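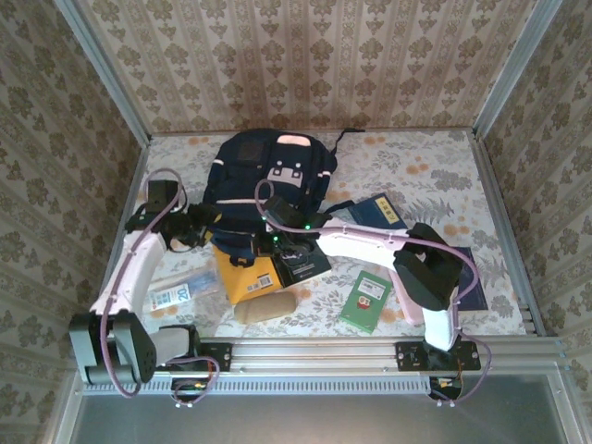 Packing over ferns and orange-peach flowers, with damask on the walls behind. A yellow box and a backpack on the table.

Houda Benmoussa has 18 minutes for me, she says, and then the phone is going to start. We talk standing up. She eats a cheese roll through most of it.

She runs the packing side of Gratwood, which sends out filled school bags to families who've asked for one. Small outfit. Two rooms over a carpet shop in Druvivden, one for paperwork and one for stock, and a stairwell with more boxes in it than there should be. She's been at it since the September before last.

First thing I ask is what goes wrong with packing a backpack. Surely you open it and put things in.

"Everyone thinks that," she says. "Then you get a box with corners. A bag is soft and a box isn't. You try and drop it in from above and it catches on the lining, or the zip, and you shove, and then you've bent the corner or bust the zip. I've done both in one morning."

So what do you do?

"Bag down flat on the table. Open it right out. Box goes against the back panel, the bit that sits on the child's back. Flat side to the back. Then the soft stuff fills in round it." She mimes this with the roll. "If the box is at the front the whole bag hangs off them. You see kids walking to school like that, leaning forward like they're in a gale."

She has views on boxes generally. Lunch boxes with clips on the short ends, good. Clips on the long sides, bad, they ping open against the books. Pencil tins, she'd ban the lot. They rattle and they dent and the lids go missing by half term. She likes a pencil case you can squash.

I ask about the bags themselves. They had a batch from Petivance last year and she was pleased with those, wide opening, stands up on its own. The ones from Arain were cheaper and she bought 3 to try and didn't go back.

"The mouth was too narrow. Lovely colour. You couldn't get your hand in with anything in it. What's the use of that."

The order of things, then. She's quick on this, has clearly said it a hundred times to people helping out. Box first, against the back. Then anything flat, folders, a reading book. PE kit rolled and not folded, pushed down the sides. Water bottle outside, always, she doesn't care how good the lid is. Front pocket for the small bits, and only the front pocket.

"I had somebody put rubbers and sharpeners in the main part, loose. Mum rang up to say there wasn't a sharpener. There was. It was in a sock."

We get on to tables, which I wasn't expecting. She minds a lot about what's on the table. Covered, she says, every time, because zips scratch and grit comes off the bottoms of bags even new ones. Paper or cloth, she's not fussy, something with a pattern for preference.

"Plain white sends me mad by lunchtime. I like flowers. Give me flowers. My gran had wallpaper with a big curly damask on it, dark on beige, in stripes all down the hall, and I used to count them when I was meant to be putting my shoes on. I'd have that up here tomorow if the landlord let me."

Would he?

"He would not."

How many bags have they done? She has to go and look in the other room. 2,000, give or take nothing, she says when she comes back, they passed it on the Friday and someone brought a cake. The cake was lemon. She didn't get any, she was on the stairs with a delivery.

Since the schools closed again it's been a odd sort of year for bags. I say so. It's February 2021 and half the children she packs for are doing lessons at the kitchen table.

"They still want the bag," she says. "One little boy's mum told me he puts it on to go from his bedroom to the front room. Coat as well. Takes the box out, has his lunch at twelve, puts the box back. I thought, well, good, we packed that one right then, he can get it in and out himself."

That's her test, as it happens. Once a bag is packed she empties it and packs it again with one hand, at speed, the way a six year old would do it at ten past three with a friend shouting at them. If the box won't go back in she starts over.

Does she pack her own bag like this?

Long look. She goes and gets it off the hook. Keys, receipts, 2 single gloves, half a packet of mints, an apple I wouldn't have eaten.

"Don't write that down," she says, and the phone goes.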